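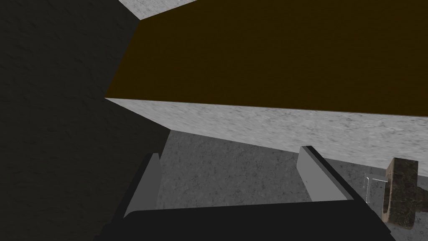
To: teleop-sim list
From: Clementina Amaral
Date: 9/4/23
Subject: Re: Operator procedure for household door and cabinet tasks

Dear colleagues,

Thank you to those who sent comments on the draft procedure. The points raised by the Lendurmont site are answered under the quoted text.

Simão Bragança wrote:
> Our operators have recorded 156 demonstrations under the
> draft procedure. Of these, 23 were set aside at review,
> most of them because the operator closed the gripper
> before the hand was lined up with the handle or knob.
> We ask that the procedure state which view the operator
> should rely on during the final approach. We also ask
> whether a demonstration with a pause in it may be kept.

On the first question, the operator should use the head view to bring the arm near the target and to choose which arm will do the work. A door handle close to one side of the robot should be assigned to the arm on that side. The other arm is to be held clear of furniture, with its gripper open, until the door has been released. 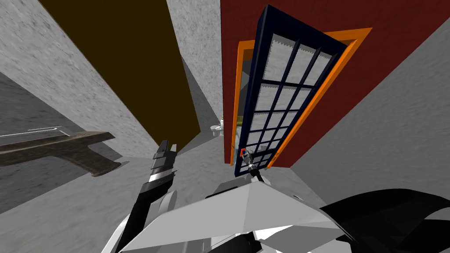 Once the gripper is within a hand's width of the target, the operator should change to the wrist view for that arm and stay with it until contact. Several sites have been switching back and forth at this stage, and the recorded paths show it. Small corrections made in the wrong view account for a good part of the rejected work at Istel as well.

Knobs call for more care than bar handles. The operator should approach a knob straight on, stop short of it, correct the height, and only then move forward.

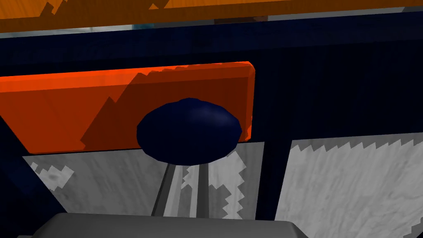

Shadows in the simulator have hard, stepped edges and should not be used to judge distance. Trainers at Karaca report that new operators do this without being aware of it. We recommend that each new operator complete 55 practice approaches, which are not to be submitted, before recording begins.

On the second question, a demonstration with a pause may be kept if the arm is at rest throughout and the pause falls before contact. A pause after contact is grounds for rejection. Reviewers should enter code 1509 in the notes field so that such cases can be found later.

A related matter concerns wrist views in which large plain surfaces fill most of the picture and the target is out of sight. The draft directs the operator to back away and begin the approach again, and to leave the whole attempt in the recording. 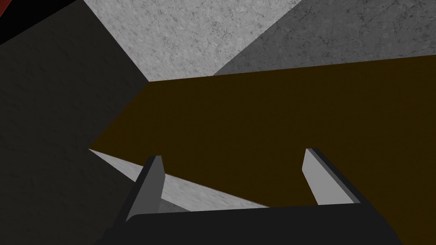
Simão Bragança has since objected to this last rule, on the grounds that a policy trained on such attempts may learn the search along with the task. He would prefer that the recording be trimmed to the second approach. The Brivero group holds the opposite view, and the rule will stand as drafted until both have been tested. Sites should keep untrimmed copies in the meantime.

Further comments may be sent to the list. The revised text will be circulated in January.

Respectfully,
Clementina Amaral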